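Datetti: cómo se construye un robot de dos brazos en un taller compartido
Material de lectura para niñas y niños de 8 a 12 años
Taller compartido Starnside - Cuadernos de divulgación

¿Qué es un robot?

Un robot es una máquina capaz de recibir información de su entorno, procesarla y realizar un movimiento como respuesta. Un ventilador gira cuando se pulsa un botón, pero no sabe si hay alguien delante. Un robot, en cambio, utiliza sensores para obtener datos y un ordenador para decidir qué hacer con ellos.

El presente cuaderno explica la construcción de Datetti, un robot doméstico de dos brazos montado por los socios del taller Starnside. El proyecto comenzó en junio y está coordinado por la ingeniera Rahel Lehner.

Las partes de un brazo

El brazo de un robot se parece en algunos aspectos al brazo humano. Tiene tramos rígidos, que hacen el trabajo de los huesos, y articulaciones, que permiten doblarlo o girarlo. Dentro de cada articulación hay un motor. Cuando el ordenador envía una orden, el motor gira hasta alcanzar el ángulo indicado y se detiene.

En el extremo del brazo se coloca la pinza. La mano de una persona tiene cinco dedos; la pinza de Datetti tiene dos. Con dos dedos se pueden sujetar muchos objetos de la casa, siempre que se acerquen por el lado adecuado. Una botella, por ejemplo, se agarra mejor por el cuerpo que por el tapón.

Los cables llevan la electricidad y las órdenes. En los primeros ensayos, un cable demasiado corto impedía estirar el brazo derecho por completo. El equipo lo sustituyó por otro más largo y dejó una curva suelta junto a cada pinza. Esa curva se llama "bucle de servicio" y evita tirones cuando el brazo se mueve.

¿Cómo aprende los movimientos?

Para una persona, abrir una puerta es una acción sencilla. Para un robot es una serie de pasos: localizar la puerta, acercar la pinza, apoyar los dedos en el borde, tirar despacio y apartar el brazo para no chocar. El programa de Datetti divide esta tarea en 11 pasos, y cada uno se ensaya por separado antes de unirlos todos.

Los socios llaman Gromatar al programa que ordena los pasos. Si uno de ellos falla, Gromatar detiene los dos brazos y espera instrucciones. El equipo anota lo sucedido en un cuaderno de pruebas - la fase de la puerta ocupa ya 63 páginas - y corrige el programa antes de repetir el ensayo.

Los ángulos también son importantes. Una puerta abierta a 90 grados forma una esquina recta, como la de una hoja de papel. Si se abre menos, puede que la pinza no quepa por el hueco. Por ese motivo se comprueba el ángulo antes de introducir el brazo.

Practicar con objetos de verdad

Un robot doméstico debe trabajar entre muebles, sillas y cosas de uso diario. El equipo practica con una nevera pequeña, levantada sobre ladrillos. A esa altura, los brazos tienen delante la puerta y también los estantes.
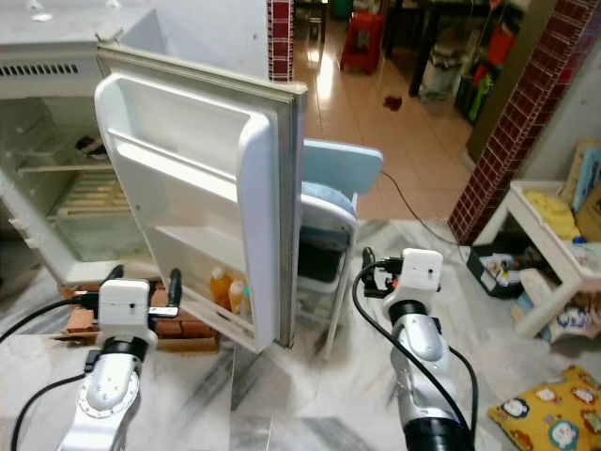 Las botellas pequeñas son un buen ejercicio para la pinza. Si los dedos aprietan poco, la botella resbala; si aprietan demasiado, el plástico se hunde. El programa debe encontrar una fuerza intermedia, y para ello se hacen varias pruebas con recipientes de distinto tamaño.

La puerta presenta otra dificultad: también ocupa espacio cuando está abierta. El robot tiene que recordar dónde ha quedado para no golpearla al retirar los brazos. En esta parte del trabajo colabora la sala Riedl, donde se preparan los planos de cada recorrido.

Normas de seguridad

Durante las pruebas deben respetarse las normas siguientes:

Permanecer fuera del alcance de los brazos mientras estén conectados.
No tocar los cables ni las articulaciones.
Llevar el pelo recogido y evitar las mangas anchas.
Avisar a la persona responsable si se oye un ruido extraño.

El botón rojo de parada puede pulsarlo cualquier participante. Una vez pulsado, los motores se detienen y solo una persona adulta del equipo puede ponerlos de nuevo en marcha.

Actividad para casa o para el aula

Elija cada participante una acción corta, como guardar un lápiz en un estuche, y escriba en 5 pasos cómo se realiza. Después, otra persona leerá las instrucciones en voz alta y una tercera las seguirá al pie de la letra, sin añadir nada. Cuando un paso no se entienda, se volverá a escribir y se repetirá la prueba desde el principio.

Vocabulario

Articulación: punto en el que se unen dos tramos del brazo y que permite el movimiento.
Pinza: pieza del extremo del brazo que sirve para sujetar objetos.
Sensor: dispositivo que recoge datos del entorno, como la distancia o la luz.
Programa: conjunto ordenado de instrucciones que sigue un ordenador.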